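**Vernska Mixing Bowl, stainless steel, with wire loop handle**

Item 2233, from the Wiltcombe kitchen range

A plain, polished mixing bowl for everyday kitchen and cleaning jobs. The rim is rolled, so there is no raw edge to catch a tea towel, and a thin wire loop is fixed at one side for hanging or for steadying the bowl while you stir.

The Vernska replaces the older Dralik bowl, which had no loop and a flat rim. Dralik lids do not fit it. The Borbély splash ring does.

## Details

- Diameter across the rim: 23 cm
- Material: stainless steel, polished inside
- Handle: one wire loop, fixed
- Dishwasher: either rack
- Microwave: not suitable
- Oven: not suitable
- Colour: steel only

## Use and care

Wash before first use in warm soapy water and dry with a soft cloth. Hard water will leave white marks on the polished surface if the bowl is left to drain. A little white vinegar takes them off. Steel wool and scouring powder will scratch the finish, and scratches are not covered by the warranty.

The bowls nest. Stack them with the loops staggered, otherwise they sit crooked in the cupboard. For salty foods such as olives or brine, empty and rinse the bowl the same day.

Many customers keep a second one under the sink for cloths and rags.

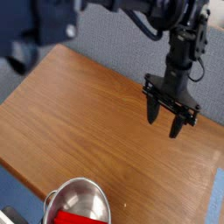

**What size lid should I order?**

Order the 23 cm Vernska lid, sold separately as item 104. It sits inside the rolled rim and lifts off by a centre knob. It is not airtight.

## Ordering

Sold singly or in cartons of 51. Carton orders leave the Wiltcombe warehouse on a pallet and need a signature on delivery. Replacement loops are not stocked. The next carton shipment is due in April.

Page updated 26 January 2022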